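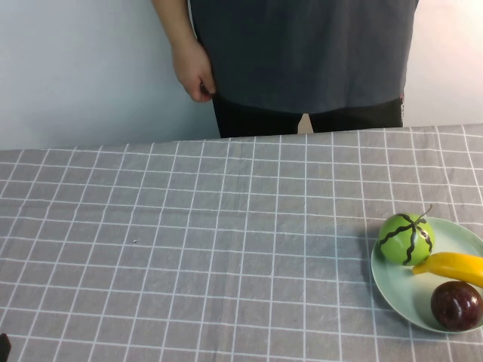

Zareck : C'est du tissu ou de la toile enduite ? La réponse change du tout au tout pour les faux plis.

Question posée par Illstead
Nappe grise à carreaux : comment enlever les plis et garder les lignes droites ?
J'ai une nappe grise avec un quadrillage de fines lignes blanches. Elle fait des vagues au milieu et vers la gauche de la table, et avec les carreaux on ne voit que ça. Je m'en sers comme repère pour couper du tissu, donc j'aimerais que les lignes soient à peu près droites. J'ai essayé de tirer sur les bords, ça revient au bout d'une heure.
Modifié : pour répondre à Zareck, c'est du tissu, l'étiquette indique coton et polyester, repassage 2 points.

3 réponses

Torneck
Un coup de fer et c'est réglé.

Đào
Le fer seul ne suffira pas si la nappe a séché de travers. Avec un mélange coton et polyester, je procède comme ceci :
Humidifier la nappe au vaporisateur, sans la tremper.
La repasser sur l'envers, fer moyen, toujours dans le sens des lignes. En biais, on étire le tissu et les carreaux deviennent des losanges.
La poser encore tiède sur la table et aligner une ligne blanche sur le bord le plus long. On lisse ensuite du centre vers les côtés avec le plat de la main.
Fixer avec des pinces à nappe, 9 pour une grande table, moins pour une petite. 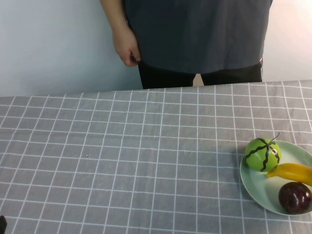 Pour la coupe, ne vous fiez pas au quadrillage d'un bout à l'autre. Une nappe imprimée n'est pas un tapis de coupe et l'impression peut être décalée par rapport au droit fil. Sur la mienne, j'ai mesuré jusqu'à 18 mm d'écart entre les deux extrémités. Gardez une règle pour tout ce qui doit être précis, et glissez un molleton antidérapant dessous, c'est surtout lui qui empêche les vagues de revenir.

Zareck
D'accord avec Đào pour le molleton. Par contre pas de pinces chez moi, le plateau est trop épais. J'ai mis du ruban double face pour textile sous les coins, ça tient et ça se décolle sans trace. À refaire après chaque lavage.

Commentaire d'Illstead : merci, je commence par le molleton. Est-ce qu'il faut le laver avant de le poser ?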